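Ginova Motorhome Hire
Vallanville depot

Electrical and lighting check before handover
Vehicle: coachbuilt, four berths, fleet number 2194
Odometer and fuel: see handover sheet
Work started: 7.30
Result: passed with remarks, two items to repeat in August

How to read this list
OK means the item was tested and is good. REMARK means it is safe to travel but somebody must look at it again. REPAIRED means it was not good and was put right during this check. N/A means the vehicle does not have it. Please do not leave any line without a mark, even when the item is not fitted.

Section A. Battery and supply

A1. Engine battery, voltage at rest: OK
12.6 volts before the first start.

A2. Leisure battery, voltage at rest: OK
12.7 volts. Terminals clean, cover closed, strap tight.

A3. Breather pipe of leisure battery: REPAIRED
The pipe was pulled off from the battery side. I have put it back and fixed it with a clip. Whoever changes the battery next time, please look at this pipe before closing the seat box.

A4. Mains inlet and cable: OK
Cap closes well. The cable has 23 metres and must be fully unrolled when the heater is used. I say this to every customer and I ask the desk to say it also.

A5. Residual current device, test button: OK
Trips at once. Tested three times.

A6. Charger: OK
The fan makes a little noise in the first minute, then it is quiet. Same as on the last check.

A7. Solar controller: REMARK
Shows charging, but the display is weak and in sunlight I could not read the amps. The panel itself is clean. Repeat in August with the meter in line.

A8. Fuses, spare set in glove box: REPAIRED
The 10 amp ones were missing. Added from stock.

Section B. Road lights

B1. Headlamps, dipped beam: OK
Aim checked on the wall with the marks, vehicle without load. When the garage at the back is full the beam goes up, so the adjuster on the dashboard must be used. It works on all positions.

B2. Headlamps, main beam: OK
Blue lamp on dashboard also works.

B3. Daytime running lamps: OK
Both same brightness. They go off when the side lamps are on, as they should on this model.

B4. Front fog lamps: REPAIRED
Left lamp had water inside. Opened, dried, new seal. After 90 minutes with the lamp on there was no mist on the glass. I will look again when the vehicle returns from its first hire.

B5. Side lamps and marker lamps: REPAIRED
Second orange marker on the right side was dead. The bulb was good, the contact was green. Cleaned with brush and contact spray. The other markers on this side have the same age, so I have cleaned them as well.

B6. Indicators and hazard lamps: OK
Normal rhythm. No fast flashing on left or right.

B7. Brake lamps, including the high one: OK

B8. Rear fog lamp: OK
Works only with dipped beam, this is correct.

B9. Reversing lamp and beeper: OK

B10. Number plate lamps: REMARK
Both work but the left one has a yellowed cover. It is legal. Ordered a new cover from Henríquez, please fit it when it arrives.

B11. Bulb warning on dashboard: OK
No message with engine on. If a message comes after somebody fits an LED lamp, do not cut into the wiring to add a resistor. Bring the vehicle to the workshop. We had one harness damaged like this and it was a long repair.

B12. Trailer socket: N/A
No tow bar on this vehicle.

Section C. Living area lights and sockets

C1. Ceiling lamps: OK
All with LED inserts. Warm white everywhere except over the bathroom mirror, where it is a cold one. I left it so, it is better for shaving.

C2. Reading lamps at the beds: REMARK
The rear left lamp moves too easily and does not stay in position. The light is good. Needs the screw behind the cap, size unknown to me. Repeat in August.

C3. Lamp above the hob: OK
Glass wiped, there was grease on it.

C4. Step light and awning lamp: OK
The awning lamp stays on when the engine starts. On other vehicles in the fleet a relay turns it off. The customer must be told to switch it off by hand, I have put a sticker beside the switch.

C5. Twelve volt sockets: OK
Measured under load, the lowest was 12.3 volts.

C6. USB sockets: OK
The one at the table has a loose frame but it is not dangerous.

C7. Mains sockets, polarity and earth: OK
Tested with plug tester on each one, including the one inside the wardrobe which people forget.

C8. Fridge on gas, mains and battery: OK
Changes by itself between the three. I waited for each one.

C9. Water pump switch and pump: OK

C10. Smoke alarm and carbon monoxide alarm: OK
Test button pressed on both. Expiry dates are good for this season and the next.

Section D. Loose items and equipment

D1. Fire extinguisher and fire blanket: OK
Pressure in green. The pin has its seal.

D2. Torch, warning triangle, vests: REPAIRED
The torch had flat batteries. New ones inside, old ones taken out to recycling.

D3. Kitchen equipment against the list: OK
Before driving, everything that stands on a worktop must go in a cupboard with the door locked.

D4. Cupboard catches: OK
All pulled by hand with force.

Comments for the desk

The vehicle can go out. The three remarks are A7, B10 and C2, and none of them stops a hire. If the customer coming from Mavorwood reports any lamp not working, please write down which side, and if it was raining. Last season we received many notes that say only "light broken" and I had to search the whole vehicle.

Total time for this check was two hours and 56 minutes, with the drying of the fog lamp not included. Please keep this sheet in the vehicle folder and a copy in the workshop.

Checked by the workshop electrician, Vallanville

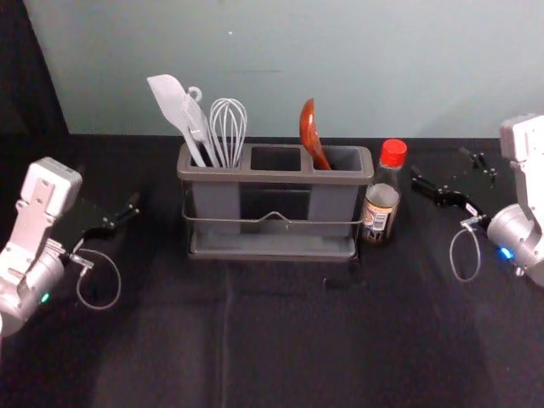

Kitchen utensils in their caddy, with sauce bottle (item D3)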